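Rellon Fold-Down Work Table, four months in

I put off buying a proper work table for years, mostly by telling myself the kitchen counter would do. Then in March the counter lost an argument with a pot of wood glue, and I went looking. I nearly bought the Matsuda, a lovely thing at $697, but the Rellon was $537 in white and came with free delivery, so that settled it (my sister-in-law would say I settle too easily!).

Putting it together took me an afternoon and two cups of tea. The instructions are good until step nine, where the left and right brackets look exactly alike, and I had one of them on backward until suppertime. A quick call to Munia, the shop I ordered from, got me straightened out, and they were very kind about it.

The top is the best part. It's smooth, it doesn't wobble when I lean on it, and it wipes clean with a damp cloth - even the beet juice, after some 30 minutes of worry. I do wish the corners were a bit rounder, as my hip has found every one of them. 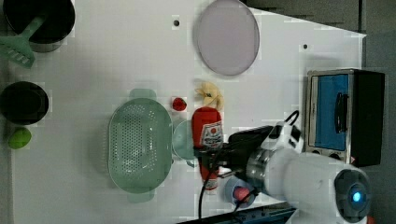
White tabletop from above, with a red bottle and a pale yellow plush toy.

White does show crumbs, so if you have grandchildren you may want the gray. The Clultwood mat I bought to go with it slides around and I've stopped using it. The table I'd buy again tomorrow, and I'm already eyeing the matching stool.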